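Gough Furniture Reuse Program: Progress Report to Eltix
08/06/2011

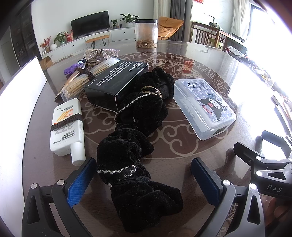

Round glass-topped table with scrolling cloud pattern.

Intake at the Stomlow depot since March stands at 3,366 items. Condition grading follows the revised schedule, and 16 items remain on hold pending a decision on finish repairs. Glass-topped pieces are now logged separately from other tables, as requested in your last review.

Two delivery routes are running. The Wudine route was suspended for two weeks while the loading bay was resurfaced; the backlog has been cleared. Storage costs are within budget. Transport is over budget owing to fuel, and a transfer from the equipment line is requested.

Next period: complete the shelving in Bay 2, close out the held items, and submit the revised transport figures.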